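Support > Tickets > Data Collection > Wislow cell
Last updated: October 2, 2018
Submitted by the Wislow cell operator

Subject: Button episodes are saved with wrong task label

We record demonstrations for the Drumska policy at the Wislow cell. There are two tasks, "stack" and "press button", on the same table with the same bricks. After the change of recorder in March, up to 17 episodes in a batch of 100 have the label of the other task. The joint data in these files is fine - only the label is wrong.
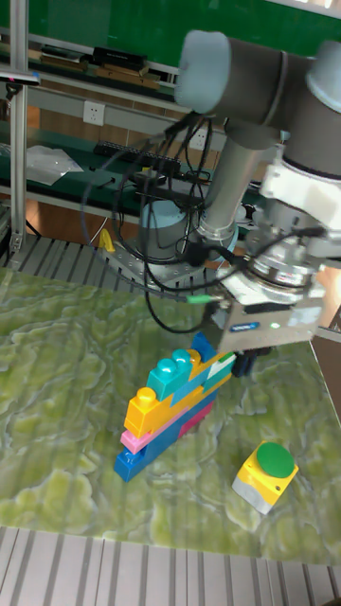 I first thought it was an operator mistake, so I repeated the test alone. I recorded 10 episodes and changed the task in the menu before each one. In 7 of them the label was correct. The others kept the label of the episode before.

What I tried:
- Restarted the recorder. No change.
- Cleared the task list and loaded it again. No change.
- Waited longer between the menu change and the start of recording. With a long wait the label is correct, but it makes the work very slow.

The bricks and the button box stay on the table for both tasks, so the label can not be guessed from the objects.

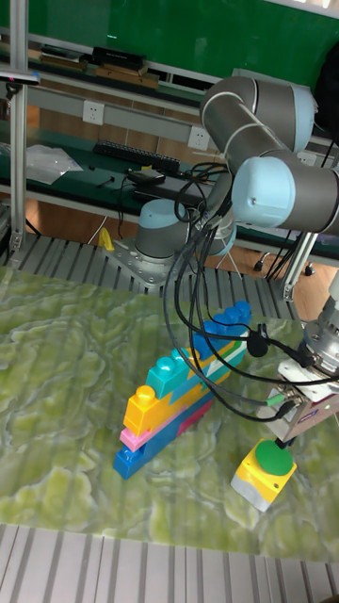

Mokgethi support replied that the menu writes the label only after the previous episode is closed on disk, and asked for the recorder log. They advise to keep the wrong files and not delete them, as the label can be corrected later with the Trernitz script.

Log is attached. Status: waiting for support.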